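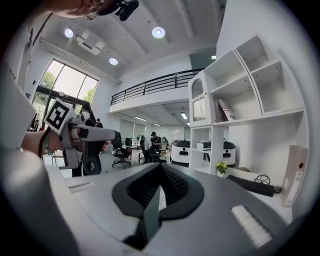

Skedon sells the Bosuvness handheld gripper as a two-unit kit: a pair of grippers, a charging dock, and a license for the recording software. I've had it for nine weeks, long enough to get past the setup guide and into the parts that matter. The jaw is the main reason to buy it. Two ribbed black pads close on either side of a dark central finger, and the V shape pulls round stock toward the middle without much help from the wrist. The light strip set into the gray body is less useful to me, as our office is bright already. The second unit, the white one with the long gray barrel, carries its square black-and-white marker on top at the left, and tracking depends on it. Cover the marker with a sleeve and the pose drops out until the software finds it again.

Numbers from my own log: 663 recordings, of which 400 were usable on the first pass. Another 200 came back after I reran them with the newer calibration file. The rest I deleted.

Battery life is up to 9 hours according to Skedon. I have not reached that. Lucienne Texier at Bortolotti gets closer, but she runs one unit at a time.

Complaints. The pads ship in one hardness only. The dock's cable is too short – mine now sits on a stack of binders. Export to the Ustico format works, though file names lose their time stamp, and support has had that ticket open since July.

I'm keeping the kit. Next post covers pad wear.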